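A winter on the 22
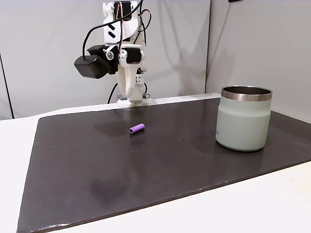 Jiltstead, Feb 9, 2018

So the car went in November. I wrote a grumpy little post about it back then and a few of you asked how I was getting along, and then I went quiet for most of the winter, which probably looked like I'd frozen to death at a bus stop. I haven't! I'm fine. I have better boots than I used to and strong opinions about bus shelters.

Quick recap for anyone new. The transmission on my old wagon gave out on the hill by the feed store, and the quote to fix it was $2,098. I can still see the number at the bottom of the page, with the mechanic's thumb next to it. The car was worth less than that on a good day with the sun behind it. I went home and made grilled cheese and looked at used car listings until my eyes hurt, and somewhere in there I looked up the bus schedule instead. I'd lived here for years and had never once been on the bus. I knew it existed the way you know there's a county clerk.

The 22 runs between Jiltstead and Skikville, where I work, and it stops a block and a half from my door. The ride takes longer than driving, I won't pretend otherwise. In the car I was door to door in the time it takes to hear one decent podcast. On the bus it's the podcast, plus the part where they read the ads, plus a nap.

The first week was awful. I missed it twice. The first time I was standing on the wrong side of the road, feeling very pleased with myself for being early, and I watched my bus pull up across the street, open its doors, close its doors and leave. The second time I'd read the Saturday schedule. I called a cab both times and the cabs cost so much that I started doing math about the transmission again.

Then I got the hang of it, kind of all at once. I put my fare card in the same pocket every night (left outside pocket, never the inside one, you'll drop a glove every time). I started leaving the house when the kettle clock said ten past instead of quarter past. And I bought boots. I'd been walking from my front door to my driveway in sneakers for years and calling that dressing for winter. The ones I got are Broro boots, secondhand, ugly as anything, a sort of mushroom brown with laces that were clearly meant for some other boot. I love them. I'd wear them to a wedding.

What I didn't expect was how much I'd like the waiting. I know how that sounds! I'm not a patient person, I'm a person who eats pasta before it's done. But there's a stretch in the morning when I've gotten to the stop and there's not a thing I can do to make the bus come faster, and my brain just sort of sits down. It's dark still, or it was in December, and the light over the pharmacy sign buzzes, and there's a dog somewhere behind the houses who has a lot to say. I used to spend that same piece of the day scraping a windshield with a CD case and swearing.

The shelter on my end of the line has a roof and one wall, and the wall is on the wrong side. The wind comes straight off the reservoir, hits you full in the face, and then bounces off the wall and gets the back of your neck too. The one at the Skikville end is a beauty, with a bench and three whole sides and a little shelf where people leave paperbacks. I got half of a very good mystery there. Somebody had torn it down the spine, and I only had the first half, and I've checked that shelf every afternoon since. If you have the second half of a book about a drowned organist, please write to me.

I've also been reading more in general, which I'd hoped for and didn't really believe would happen. I thought I'd get carsick. I do get carsick if I sit over the back wheels, so I sit up front on the right, past the fold-down seats, and I'm okay as long as I look up when we go around the quarry bend. I've finished 6 books since New Year's. For a person who took all of last year to read one biography and then lied about finishing it, I'm going to go ahead and brag.

Now the food part, because you know me. The transfer in Skikville, if you want to get all the way to the library end of town, lets you off right outside Giannakopoulos. I'd driven past that bakery I don't know how many times. You can't park there, so I never stopped. Well. Now I have a built-in gap between buses, just long enough to get in line and get out again with something warm in a paper bag. The spinach pies are the size of a paperback and the crust goes everywhere. I've been on the second bus with flakes all down my scarf, trying to look like somebody with a job. They also do a sesame ring that I buy for later and have never once had left by later.

I keep getting asked what I'm saving, so okay. Gas, obviously. Insurance, which stung more than I'd ever noticed since it came out of my account without asking. Oil changes, and whatever that noise was always about to cost me. On the other side there's the pass, and the boots, and a frankly silly amount of spinach pie. I come out ahead. I haven't made a spreadsheet and I'm not going to.

Things that are still bad: groceries, mostly. I have a folding cart now and it has one wheel that wants to go to Canada. I've learned to buy heavy stuff in small goes, so it's potatoes one trip and cat litter the next, and I carry laundry soap home like a baby. The last bus back leaves Skikville way too early, so I've left two birthday dinners before the cake. Sundays there's almost nothing running. And when it snowed hard in January the 22 just didn't come, and I stood there with my hood up for an embarrassingly long time before I walked home and called in. My boss was nice about it. Her driveway hadn't been plowed either, so it was a pretty short call.

Also I miss singing. That's the real one. I used to sing in the car every single day, loud, the whole way, all the harmony parts, badly. You can't do that on the 22. I've tried humming and the man across the aisle changed seats. So now I sing when I'm doing dishes, and the cat leaves the room, and I guess everybody's adjusting.

Will I get another car? I don't know. I thought I'd be counting down to spring and I kind of forgot to. My sister thinks I've joined something. She picked me up for lunch last weekend and I reached for the stop cord on the way home, there was no cord, it's a hatchback, I was just pawing at the window trim while she laughed so hard she missed the turn.

There's a plan posted at the stop to add a later run on Fridays, starting sometime after the thaw. If that happens I could stay for cake. I've already written in to say I'm in favor, on the little card they give you, and I ran out of room and went up the side.

Next post will be the seed order, I promise. I've got the catalog in my bus bag and I've circled way too many beans.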